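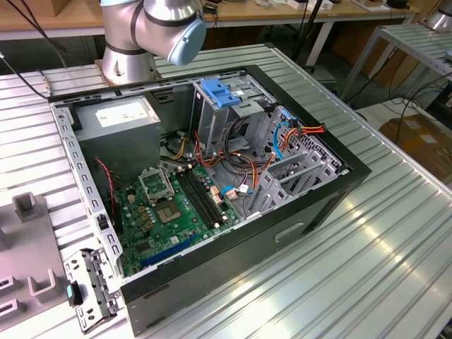

Search this site Go
Home | Features | Workshop | Reviews | Back Issues | Contact
Print this article | E-mail to a friend

Three Hands for One Small Job

17/09/2020

I have been putting computers together and taking them apart since I was old enough to be trusted with a screwdriver, and I could not tell you how I pick up a stick of memory. I just pick it up. My fingers find the ends, I feel the notch, I lean on one side and then the other, and it clicks. Ask me to write down what my hands did and I would be stuck after the first sentence.

That was more or less the state of mind I brought to the workshop at Mottram this summer, where a small team has spent the better part of the season trying to get a robot arm to do what my fingers do without consulting me. Their subject is the ordinary desktop tower, the kind that offices throw out by the truckload. They lay one down on its side on a ribbed aluminum bench, take off the panel, and set the arm to work on whatever is inside. The long-term hope is a bench that can strip a retired machine for its good parts and, on a better day, put good parts into one that still has some life in it. The short-term question, and the one I came to watch, was what to put on the end of the arm.

You would think the arm would be the hard choice. It was settled early, as far as I could gather, over a couple of lunches. The gripper has been argued over ever since.

There were three candidates. The first, from a firm called Jakesis, is a plain two-finger parallel gripper with flat metal tips, the sort of thing you could draw from memory if someone asked you to draw a robot hand. The second comes from Zoditz and has two fingers as well, but the pads are soft and bend a little when they meet something solid. The third, the Ginia, is a suction tool with a small cup and a spring behind it. Each one got the same four jobs: lift a memory module out of a tray, seat it in its slot, release the latch on a drive cage, and pull a data cable off its connector. Each job was run 40 times per gripper, and I sat through a good many more of those than I had planned to (the coffee was excellent, which helped).

I should say something about the inside of a computer as seen by a machine, which is a thing I had never considered. To you and me it is a box with some parts in it. To an arm coming in from above it is more like a small town with narrow streets and laundry hung across all of them. The laundry is the cables. In the tower they used most, a bundle of red, yellow, orange and black wires loops from the power supply across to the drive bay, and a light-blue SATA cable curves along near it, and every approach the arm makes has to take those into account. Cables are also never in quite the same place twice. You can teach an arm exactly where a slot is, to a hair, and then a wire relaxes a little overnight and leans into the path.

The Jakesis was first up and I confess I was rooting for it, having a soft spot for plain tools. It was lovely with the memory modules. Metal tips don't give, so when the arm said the module was in a certain place, that is where it was, and it went into the slot squarely 29 times out of 40. The failures nearly all had the same cause. If the module had been picked up even slightly tilted, the stiff fingers held it tilted all the way down, and the force sensor called a halt before anything got bent. A person would have wiggled it. The Jakesis does not wiggle.

The Zoditz does, in its way. Those soft pads let the module shift and find the groove for itself, and watching it settle was the first time all day that I thought of my own hands. It did better at seating and much better at cables, where it could squeeze a connector without skating off it. On the drive latch it was hopeless. The latch is blue plastic and wants a firm push at one particular spot, and the pads simply folded around it as if they were sorry to have bothered anybody. It managed the latch 11 times. One of the team suggested a fingernail, and they have since printed a hard little tip that clips over one pad. I saw it used only twice, so I will keep my opinion to myself.

Then the Ginia. I had written it off before it was even mounted, I'm afraid. A suction cup among all those pins and edges seemed a silly idea, and for the cable job it was; they stopped the run early and moved on. But it is narrow, far narrower than either pair of fingers, and it could come straight down between things where the others had to come in at a slant. For lifting loose flat pieces out of a tray it was the quickest of the three by a mile. On memory modules it depended entirely on the brand, as some have a smooth label to grab and some are all chips and no label.

The four memory slots caused the most talk at the bench. They sit close to one another, and with a module already in the neighboring slot there is very little room left for a finger on either side. The Jakesis tips could be ground thinner, and one set already has been. The Zoditz pads can't be, or they tear. So the gripper that is kindest to the part is also the one that needs the most elbow room, and there was a long and quite friendly disagreement about whether you could get around that just by filling the slots in a smarter order, working from the far side back.

The processor is being left for later. Nobody on the team wants to bring any of the three down over an open socket until the fixture work is further along, and having once bent a pin myself, on a machine that belonged to my brother-in-law, I understood completely. The gray plastic holders on the bench are part of that work. They give the arm a known place to set a thing down and pick it up again the right way round, and I was told that one change to a holder improved the numbers more than a month of adjusting the software.

I asked, before I left, which one they would buy if they had to choose that afternoon. I got two votes for the Zoditz with the fingernail, one for the thin-tipped Jakesis, and a request to come back in October, when a tool changer is supposed to arrive and the arm will be able to swap one for another partway through a job. It will need to be quick about it. By the team's own reckoning a full strip-down takes the arm 80 minutes at present, and I timed myself on a similar tower at home that weekend and will only say that I was faster, and that I lost a screw.

Print this article | E-mail to a friend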